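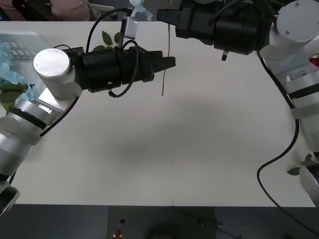
Imprimir | Enviar por correo electrónico

Informe de avance, septiembre. Taller de flor artificial y arreglos para eventos, Patetti
Para: Tonantzin Zepeda, Fondo Alvarado
De: Xóchitl Tapia, coordinación

Tonantzin, va lo de este mes, rápido porque mañana entregamos pedido a las 8:00 y falta empacar.

Participantes. Empezamos con 17, seguimos 16. La baja fue por cambio de turno en su otro trabajo, quiere volver en el siguiente grupo. Asistencia buena salvo la semana de las lluvias, el camión no subía. Recuperamos la sesión perdida en la tarde, de cuatro a siete.

Contenidos. Terminado: alambrado de tallos, forrado con cinta, montaje de follaje. En curso: coronas y centros de mesa. Pendiente: costos y precio de venta. Este módulo lo da Macario Magaña y lo movimos dos veces, culpa nuestra por no apartar el salón con tiempo.

Materiales. La tela roja llegó completa. El alambre verde no, Zikier mandó calibre equivocado y lo estamos cambiando. Mientras, se trabaja con lo que quedó del grupo anterior. Las flores de muestra se quedan en el taller para que la gente las desarme y copie.

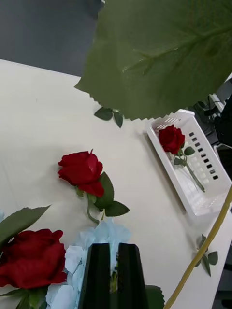

Rosa roja artificial y follaje suelto sobre la mesa.

Ventas. Primer pedido en firme: 100 rosas para el salón Lumus, con anticipo ya depositado. Hay otras 3 cotizaciones enviadas, sin respuesta todavia. Kiyoshi Kubo nos ayudó con la hoja de cotización, quedó mucho más clara.

Presupuesto. Dentro de lo aprobado, menos transporte, que se pasó por los viajes extra a recoger material. Pedimos pasar el sobrante de papelería a ese renglón. Necesitamos su visto bueno por escrito, un correo basta. Los comprobantes los manda Azucena Villalobos en archivo aparte, le faltan dos facturas del proveedor de tela.

Problemas. La luz del fondo del salón sigue fallando. Ya se reportó. Las hojas grandes se deshilachan en la orilla al cortarlas, probamos sellar con calor y mejora, pero es lento y solo tenemos una pistola.

Lo que sigue: entregar el pedido, cerar coronas, dar el módulo de costos, abrir lista para el grupo nuevo. Si puede venir a la muestra final, avíseme qué hora le acomoda.

Saludos
Xóchitl

Archivado en: Proyectos en marcha, Oficios, Informes a financiadores

Contacto | © Taller Patetti | Volver arriba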